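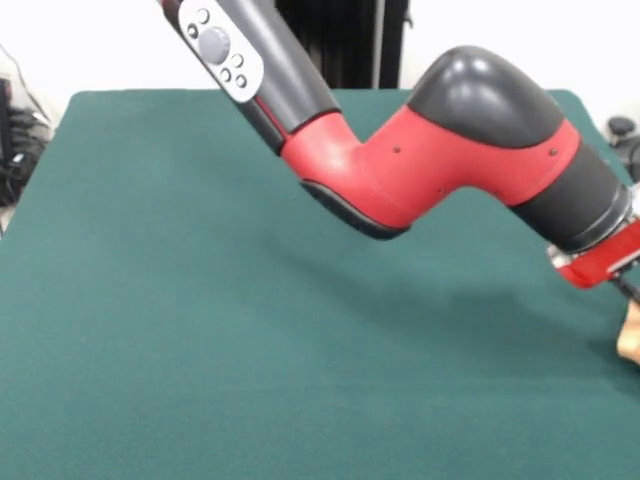
Ghada Sfeir thinks we throw away too much. She wrote to me after my last piece on the Pandau recordings and asked why a demonstration in which the arm misses the object, backs up and tries again should be deleted, when a person who misses a cup simply reaches for it a second time and nobody calls it an error.

I have come around to her view, with one reservation.

When we started collecting in November, the rule was simple. An operator guided the arm through the task, and if the run had a fumble in it, the run went in the trash. We ended up with 853 clean demonstrations. They were pleasant to watch. The policy we trained on them did well as long as nothing went wrong. Once the gripper came down a little to one side, it closed on air and carried the air to the goal. It had never been shown what a person does next.

So we kept the fumbles for the second set. That set had 85 runs with at least one miss and recovery, left in from start to finish. The new policy still misses. It now goes back for the object more often than it gives up, and I would take that over a smoother motion.

My reservation is about labels. A miss that gets corrected teaches something. A miss caused by a tired operator at the end of a shift mostly teaches wandering. We have 2 people reviewing runs, and they disagree about which is which more than I would like. Iveta Vondráček wants to cap operator sessions at 6 runs before a break. It slows the collection down, and the people who pay for it complain, but I think she is right.

What I would not do is go back to polishing. A set of perfect runs tells you how good your operators are. The arm has to work on the days when the cloth has shifted and the part is not where it was yesterday, and it needs examples from those days too.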